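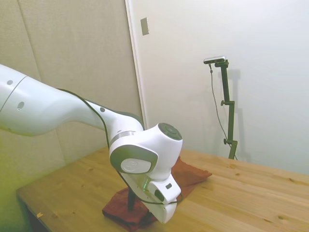
How to clean and oil a pine table

Posted November 2018 by Hanneke Dijkstra

Pine is a soft wood and it marks easily. If you use your table every day you will need to clean it properly and re-oil it once or twice a year. The job takes an afternoon, plus drying time. These instructions are for bare or oiled pine. If your table has a varnish or a hard lacquer on it, oil won't soak in and you should stop after the washing section.

To find out which you have, put a few drops of water on the top and leave them for ten minutes. If the wood underneath goes darker, it is bare or the oil has worn off. If the water sits in beads and the wood stays the same colour, there is still a finish on it. Try a second spot near the edge, as the middle of a table usually wears first.

What you need

Two or three cotton cloths. Old towels are fine. Wash a new coloured one on its own a couple of times first, particularly reds and browns, or the dye can come off on pale wood.
A bucket of warm water
Mild dish soap, no bleach
Sandpaper, 120 and 180 grit
A cork or rubber sanding block
Furniture oil suitable for softwood
Rubber gloves
A metal bucket with water in it for the used oily cloths

Washing

Clear the table and wipe off the crumbs with a dry cloth. Add a small squirt of soap to the warm water. Wring the cloth out until it no longer drips and wipe along the grain from one end to the other. Do the whole top in one go. If you only scrub the dirty patch you will get a clean patch with a ring around it.

Go over it again with plain water and a clean cloth, then dry it with a towel. Don't leave a damp cloth bunched up on the table while you go and do something else. It will leave a mark on bare pine, and you'll be sanding it out later. Leave the table overnight before you go any further.

Rings and stains

White rings from cups are often in the finish and may come out with the light sanding below. Black marks are usually from water and metal together, such as a wet tin left standing. These go deeper. You can sand at one for a while, but if it hasn't shifted after a few minutes, leave it. A hollow in the table top is worse to look at than a stain.

Grease spots can be drawn out a little by covering them with baking soda for a few hours and brushing it off. Don't use lemon juice. My neighbour in Trundumberg did, and she now has a light patch the shape of a dinner plate.

Sanding

Wrap the 120 paper around the block and sand with the grain, using long strokes and light pressure. Never go across the grain on pine. The scratches don't show until the oil goes on and then they show very well. Follow with the 180 over the entire top, including the edges.

Go gently at the knots. They are harder than the wood around them, so heavy sanding wears down the soft part and leaves the knot standing up as a bump. If a knot feels sticky, wipe it with a little methylated spirits on a rag, with the window open and no flame nearby, and let it dry.

Vacuum the dust with the brush attachment, then wipe with a barely damp cloth. Let it dry.

Oiling

Test the oil on the underside first. Pine turns yellower under most oils, and some people don't care for the colour.

Pour a small amount onto a folded cotton cloth and rub it in along the grain. For a six-seat kitchen table I use 200 mL for the first coat and less for the second. Leave it 15 minutes or whatever the tin says, then wipe off all the oil still sitting on the surface. Oil left on top stays tacky and collects fluff. Use a fresh cloth for this, folded flat, and turn it to a clean side as it fills up.

Wait 18 hours, longer in cold weather, and put on a second thin coat the same way. Two coats are enough for a table that has been oiled before. A bare one may take three.

Used cloths

Rags with oil on them can heat up by themselves and catch fire. Don't leave them crumpled in a heap or put them straight in the bin. Drop them in the metal bucket of water as you finish with each one. Ask your local council or transfer station how they want them disposed of. The one at Rirkville takes them in a sealed tin with water in it.

Afterwards

Keep hot pans and wet glasses off the table for a week. After that, wipe up spills when they happen and use a mat under anything hot. If you finish in early December there is time for the oil to harden before the Christmas cooking starts.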